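Koretti-Tri : fiche de données

Temps de lecture : 5 min

Koretti-Tri est un jeu d'épisodes simulés dans lesquels un bras jaune à pince tente de ranger de petits objets dans un bac vert à compartiments. C'est le genre de corvée qu'on confie à un stagiaire le premier matin, avant de lui montrer la machine à café. Nous l'avons confiée à une politique apprise, et la question qui donne son titre au rapport interne (« Alors, il range, oui ou non ? ») n'a toujours pas reçu de réponse en un mot.

Le jeu contient 2251 épisodes retenus sur 2499 enregistrés. Les autres ont été écartés par Helmi Saarinen pour des raisons détaillées plus bas, dont certaines font encore débat à la cantine.

## La tâche

Un épisode commence avec quelques pièces posées sur le plateau et une consigne en français ou en finnois, du type « mets le petit bloc dans le bac ». Le catalogue d'objets mélange de la quincaillerie et des choses qui n'ont rien à faire dans un atelier. Joni Mustonen tenait aux dominos : un objet plat, couché sur une table plate, est à peu près ce qu'on peut offrir de plus désagréable à une pince à deux doigts. Il avait raison, et il le rappelle volontiers.
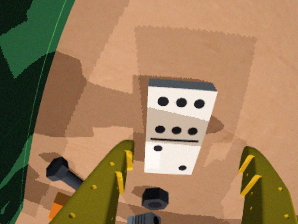

Domino six-deux entre les doigts de la pince, avec un boulon et un écrou à proximité.

Un humain règle la question en faisant glisser la tuile jusqu'au bord de la table, sans y penser. Nos politiques ont surtout appris à appuyer dessus avec conviction. Le simulateur pardonne tout : rien ne casse, rien ne raye, et les ongles de personne ne sont en jeu.

## Contenu d'un épisode

Chaque dossier comprend :

- `vues/` : les images des différentes caméras, dont une vue rapprochée de la pince et des vues générales de l'atelier
- `etats.csv` : positions articulaires et ouverture de la pince
- `consigne.txt` : la phrase donnée à la politique, fautes de frappe comprises
- `verdict.json` : l'annotation humaine, en trois champs

Le décor est un atelier virtuel baptisé Vokari. Il a été modélisé par Toivo Kinnunen avec un soin que la tâche ne réclamait pas. L'armoire à tiroirs rouge, par exemple, ne sert à rien dans ce jeu. Aucun épisode ne demande d'ouvrir un tiroir, et vu nos résultats sur le petit bloc orange, c'est une chance pour les tiroirs.
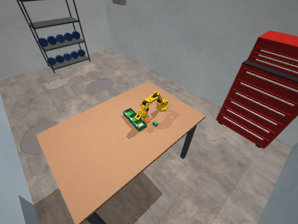 Le champ `succes` de `verdict.json` vaut 1 si l'objet demandé se trouve dans un compartiment à la fin de l'épisode, la pince étant ouverte. Un objet posé à cheval sur une cloison vaut 0. Un mauvais objet parfaitement rangé vaut 0 aussi, ce qui a provoqué une longue discussion avec Hậu Phí, pour qui l'ordre est l'ordre. Son avis est conservé dans le champ `remarque`.

Le champ `temps` est exprimé en pas de simulation. Nous déconseillons de le convertir en secondes pour le comparer à celui d'une personne. Nous l'avons fait, et l'ambiance s'en est ressentie jusqu'en mars.

## Ce qui a été écarté

Trois motifs de rejet figurent dans `rejets.csv` :

1. Objet passé à travers la table (la physique a ses faiblesses).
2. Consigne ambiguë, par exemple « range ça ».
3. Bras immobile pendant tout l'épisode.

Le troisième motif reste contesté. Styliani Konstantinidis soutient qu'un robot qui ne fait rien devant une table à ranger reproduit fidèlement le comportement humain, et que ces épisodes devraient compter comme démonstrations.

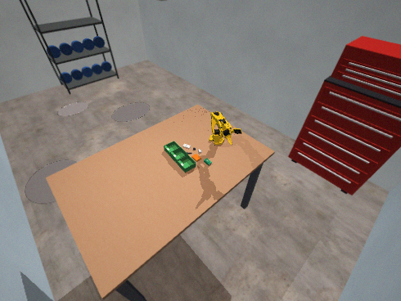

Les variations entre épisodes portent sur la pose du bras, la disposition des pièces et l'éclairage. Les caméras générales ne sont pas toutes réglées à l'identique ; les paramètres sont dans `cameras.yaml`. Les éléments de fond peuvent changer d'un rendu à l'autre. Ne vous en servez pas comme repères de calibration, quelqu'un a essayé.

## Limites connues

- Tout est simulé. Aucun contact avec de la poussière, de l'huile ou un collègue pressé.
- Le bac ne bouge jamais quand on le heurte. Un vrai bac, si.
- Les objets transparents sont absents du catalogue, par lâcheté.
- La consigne ne désigne qu'un objet à la fois. « Range la table » n'est pas couvert, alors que c'est la seule phrase que les gens emploient.
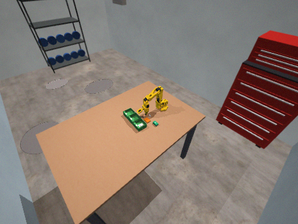

Pour l'évaluation, comptez 18 configurations réservées, à ne pas utiliser à l'entraînement, et 5 essais par configuration. La politique de référence, Plovska, est fournie avec ses poids. Elle saisit correctement les blocs bien dégagés, hésite dès que deux pièces se touchent et considère l'écrou comme une question philosophique. Si votre modèle fait mieux, envoyez-nous le fichier de résultats complet, pas seulement la vidéo du bon essai.

## Utilisation

`python charger.py --jeu koretti-tri --vues toutes`

Ajoutez `--sans-remarques` pour vous épargner les opinions de Hậu. Les anomalies d'annotation sont à signaler à Helmi, celles du décor à Toivo, qui répond plus vite si l'on dit du bien de l'armoire.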